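Clindach Angled Range Hood — wall mount, white panel

Item 826
In stock at our Carrasco showroom
Ships flat in two boxes

I sell a lot of range hoods, and for years I had a cheap one at home. It was the boxy kind that came with the house, and I used it maybe twice a week because it sounded like a hair dryer in a bucket. When my sister-in-law Hanne Toft redid her kitchen she put in a Clindach, and I stood under it at her birthday frying onions and talking to people in a normal voice. I ordered mine the next morning (at staff price, I admit, but I'd have paid the full amount).

So this page is a bit longer than our usual ones. I've lived with this hood since October and people keep asking me the same things at the counter.

What it is

The Clindach is an angled hood, which means the big panel leans instead of sitting flat over the stove like a shelf. If you're tall you already know why I like that. I'm six foot something and I had a permanent sore spot on my forehead from the old one. With the angled shape you can get right in over the back burners and see what's in the pot!

Air gets pulled in around the edges of the panel, so the suction runs along a narrow gap instead of through one big mesh in the middle. The grease filter sits behind the panel. You pull down from the lower edge, the panel swings open on its hinges, and the filter slides out toward you.

Speeds and noise

There are three speeds plus a boost. I cook on the first one nearly all the time. Second is for bacon, or for when somebody forgets the garlic. The third is loud enough that you'll turn up the radio, and boost is loud, period. It drops back down by itself after a few minutes, so don't worry if you hear it change while you're eating.

One thing I'd tell anybody: switch it on before you start cooking. Five minutes ahead is plenty. The air gets moving in the right direction and you catch the first big puff off the pan, which is the one that ends up in your curtains.

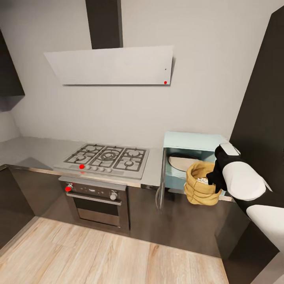
White angled panel with the tall charcoal chimney, over a gas cooktop.

Sizing it to your stove

Measure the cooktop first, then choose the hood. You want the hood at least as wide as the cooking surface, and a bit wider is better if you have the wall for it. People with a big wok burner should pay attention here. A wok throws steam and oil up hard and fast, and a narrow hood over a hot wok will lose a good part of it out the sides.

For mounting height, go by the leaflet in the box AND the instructions that came with your stove. Gas and electric have different minimums, and if the two leaflets disagree you use the bigger number. I know that sounds fussy. Please do it anyway.

Ducted or recirculating

It'll do both. Ducted is better, no contest, and if you have any way of getting a pipe to an outside wall I'd do that. Keep the run short and use rigid pipe if you can. Every bend costs you some pull, and that crinkly flexible stuff collects grease in the folds.

If you're in an apartment and can't vent outside, you need the charcoal filter kit, sold separately. Figure on replacing those when the kitchen starts smelling like yesterday's dinner. In my mother's place that's every few months, but she fries fish.

Finishes

The panel comes in white or black, and the chimney cover in white, charcoal or brushed steel. You can mix them. I went back and forth on this forever — I had samples taped to my wall for a whole weekend — and ended up with white and charcoal. I was nervous about white over a stove. It wipes clean with dish soap and a soft cloth, and I'd say it shows less than the black one at Hanne's, where every fingerprint looks like evidence. No scouring pads on either color, please. They leave a dull patch and there's no getting it back.

The chimney cover is in two pieces that slide one inside the other, so you can set it for your ceiling height. For very tall ceilings ask us about the extension, which has to be ordered from the maker and takes about 20 working days.

Putting it up

You need two people. The body isn't terribly heavy but it's awkward, and one person has to hold it level while the other finds the bracket. Uldis Raudsepp does most of our installs, and his advice is to take the panel off first and leave it in its wrapping until everything else is done. He also likes to tape the paper template to the wall and have the owner stand at the stove for a minute before he drills. I thought that was silly until I did it and moved mine up a little.

The bracket needs to go into studs or solid wall. Plain drywall won't hold it. Wiring should be done by an electrician unless you are one.

Cleaning

The filter goes in the dishwasher, on its own, on a hot cycle. It may darken a little over time and that does no harm. I do mine once a month, or I mean to. The inside of the panel gets a wipe at the same time.

What's in the box

Hood body with motor
Glass panel and hinges
Two-part chimney cover
Metal grease filter
Wall bracket, screws and paper template
Duct adapter with backdraft flap

Not included: duct pipe, outside vent, charcoal filter kit, ceiling extension.

How it compares

We also carry the Brolov and the Plurkesar. The Brolov is a flat hood, costs less, and does a decent job if you mostly boil pasta and heat soup. The Plurkesar is the one to look at if your stove is on an island, as the Clindach only mounts to a wall. I wouldn't talk anybody out of either of them. For a normal wall and somebody who cooks most nights, I'd pick the Clindach.

Returns and warranty

You've got 21 days to bring it back if it hasn't been installed, in the original packaging. Once it's been on a wall we can't take it back, but the motor is covered for 2 years and we keep the common parts here (filters, hinges, light modules). Bring your receipt or just the name you ordered under and we'll look it up.

Page updated March 2025. If you're not sure about width or duct size, send us a photo of the wall and your cooktop measurements and I'll write back, usually the same day.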